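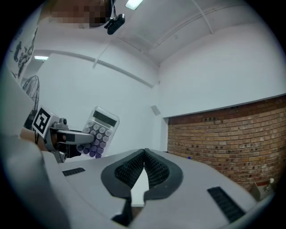
Birkthorpe skin clinic to move into former bank on Gezer Street

A skin and laser clinic that has run from two rooms above a chemist's shop in Birkthorpe will move to larger premises in December, after planners agreed to a change of use for the old bank building on Gezer Street.

Flastik Skin Clinic will take the ground floor and part of the first floor, 283 square metres in all. The building has stood vacant for three years. The upper storey at the rear will stay as offices and is being let separately.

Grethe Hjaltested, who owns the clinic, said the present rooms had been too small for some time. Patients have to climb a flight of stairs to reach them and there is no lift.

"We have people who would like to come to us and can't manage the stairs," she said. "We have been sending them to Stuslow, and it's a long way to go for a ten-minute appointment."

The new clinic will have five treatment rooms, all but one of them at street level. It will offer the same treatments as now, including wrinkle-relaxing injections, chemical peels, laser hair removal and care for acne scarring. A mole-checking service run by a visiting nurse will go from one morning a fortnight to one morning a week.

The clinic has 1,865 patients on its books. Letters and emails with the new address will go out to all of them next month, and the telephone number will stay the same. Anyone with an appointment already booked for December should wait to hear from the clinic before travelling, as a few bookings may be moved by a day or two.

Consultations before a first injection treatment will still be held face to face with a prescriber. Tove Kvaran, the clinic's lead nurse, said this would not change with the move.

"People ask if they can do it over the phone and the answer is no," she said. "We need to look at the face, go through the medical history and give them time to go home and think about it."

The fee for a first consultation is to stay at £40, taken off the cost of treatment if the patient goes ahead. Prices for laser courses will be looked at again in the spring.

Planners received four letters about the application. Two were in favour. The others raised parking on Gezer Street, where bays are limited to an hour, and the size of the sign proposed for the front of the building. The sign has since been made smaller and will not be lit. Patients will be pointed towards the long-stay car park behind the library, a walk of 500 metres, and there will be one space for disabled drivers in the yard, reached from the side lane.

The stone front and the main door of the bank will be kept. Work inside includes new flooring, sinks in each treatment room and a ramp at the side entrance. The strongroom door is staying where it is, and the room behind it will be used for stock.

Opening hours will be 9am to 6pm, with two late evenings a week until 8pm. The rooms above the chemist's will close on the day before the new clinic opens.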